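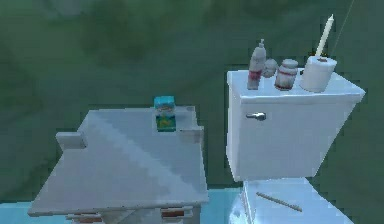 About Undar

Undar tests the claims that companies make about things you keep at home. We started because Imtiaz Abeysekara bought a descaler that promised to work in one wipe, and after nine wipes he wrote to the maker to ask whose wipe they had measured. The reply was a discount code.

We are a small firm in Grultedmont. We buy what we test at full price, from ordinary stores, and we don't accept samples. Companies offer them anyway. We send them back, at our own expense, which annoys our bookkeeper.

What we look at

Mostly cleaning products, storage, filters and small repairs. We have read 829 product claims so far and asked for the evidence behind each one. Plenty of firms never answered. Of those that did, a fair number sent us a brochure, and one sent us the same brochure twice with a new cover.

"Natural" is a word we have stopped asking about. "Up to" we still ask about, every time. If a filter lasts up to 200 days, we want to know how many of them lasted 30.

What we don't do

We don't give awards. We were asked to license a badge to a brand called Illetti and said no, and we would say no again. A badge somebody pays for is an ad — we have enough of those in the mailbox already.

We also make mistakes. In November we pulled our report on the Mota drain kit after a reader pointed out that we had used the wrong adapter. The new version is up, and the old one is still there with a note on it.

Who pays

Readers do. We have 2,000 subscribers and no outside investors. You should be suspicious of any site that says it is independent, including this one, so our accounts are available to anyone who writes in and asks.

Page last changed 22 April 2022.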